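The Lamp on the Table

How one mill town learned to light its evenings, and what it cost

When the Maldonado mill closed its weaving floor, the building went dark from the inside out. The big windows on the river side had always been lit until ten at night, and people in town used to set their clocks by them. For several years after that, the only light on Canal Street came from the gas station and a pair of streetlights outside the bank.

The mill is apartments now. There are 200 of them, on four floors, and on a winter evening the windows are lit again, although not in the same way. The old weaving floor was lit from above by tubes hung in long rows, all one color. The apartments are lit by whatever the people in them happened to bring. From the footbridge you can see yellow light next to white light next to the blue of a television. It looks patchy, and most people who live in town seem to like it.

I moved into the building in its second year. My apartment has a ceiling 14 feet high and one fixture in the middle of it, put there by the developer. With that fixture on, the room had the feel of a waiting room. The light reached the top of every bookcase and left the pages of a book in gray shadow. I spent most of that first winter sitting on the kitchen floor, under the stove hood, where the bulb was closer.

This is a common problem in converted buildings. A factory needs an even wash of light over a large area. A home needs a bright spot where someone is reading, a dimmer one where someone is talking, and very little in between. Old houses handled this without anyone planning it. Oil lamps were carried from room to room and set down where they were needed, and the family sat close to them. When wiring came in, it went to the center of the ceiling, for the simple reason that a single line up through the joists was cheap to run. The chairs moved back to the walls. Many have stayed there.

The first lamp made in town came out of the Iklow works, a metal shop that had been turning out bobbin parts for the mill. The shop's ledger for its first year of lamp making records 871 of them, all the same model, with a heavy foot and a shade spun from sheet steel. They were sold to the mill's own offices, and later to schools and the county library. A few are still in use. The library's reading room has a row of them along the north wall, rewired twice, with the green paint worn off the switches.

By the shop's best year the count had reached 1,793. Then it fell. Schools were putting tubes in the ceiling like everyone else, and the county stopped ordering. The ledger's last full page lists 1,528 shades in stock and no buyer for them. They were sold as scrap, or most of them were. You still find one now and then in a barn, upside down, holding nails.
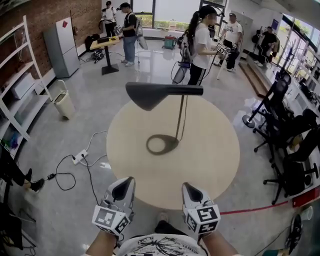
Page last changed: 8/5/19

What makes a lamp good to read by has been understood for a long time. The bulb should be hidden from the eye. The light should fall on the page from the side, a little behind the shoulder, and the rest of the room should not be completely black. A bright page in a dark room is tiring, as the eye has to adjust every time it looks up. A second lamp across the room, turned low, takes care of that.

The shade matters more than the bulb. A wide shade set low gives a broad pool with a firm edge. A tall, narrow one throws most of its light up and down and leaves the middle of the room alone. Cloth softens the edge and lets some light through the sides. Metal does not. People who say they dislike metal shades have often only met them at the wrong height, where the bulb shows under the rim.

Height is the part people get wrong. The lower rim of a table lamp should sit near the level of the eye of a person in the chair beside it. Chairs have become lower over the years and tables have not, so a lamp that worked for a grandparent may glare at a grandchild. The fix is to change the table or trade the lamp for a shorter one. Stacking cushions works too.

Color is a matter of taste, up to a point. The bulbs sold in most hardware stores come in a warm version and a cool one, and the boxes are hard to tell apart. In the Drivier building, two blocks down from the mill, the landlord put cool bulbs in every hallway to save a trip up the ladder. The tenants on the second floor bought warm ones and changed them over a weekend. The third floor left them alone. If you walk up the stairs at night you pass from one climate into another.

There is a small revival going on. The Adia workshop opened in the old Iklow building in July, with one spinning lathe and a paint booth. It makes a steel shade on a pattern taken from one of the library lamps – the same curve, but slightly deeper to suit modern bulbs. The shades are not cheap. A good part of the price is the spinning, a job that takes years to learn and is hard on the shoulders. A disk of flat metal is pressed against a turning form with a long tool held under the arm, and it flows down over the form in several passes. Press too fast and the metal wrinkles. Too slow and it thins out and tears.

I bought one of the early ones, a second with a flaw in the paint near the collar. It stands next to the armchair, and I have not used the ceiling fixture since, except to look for a dropped earring.

The workshop is open to visitors on most afternoons. Parking is behind the building, off Canal Street, and the entrance is the gray door beside the loading dock. The library lamps can be seen whenever the library is open. Ask at the desk if you would like the one nearest the window turned on – the switch sticks, and it needs to be pushed from the left.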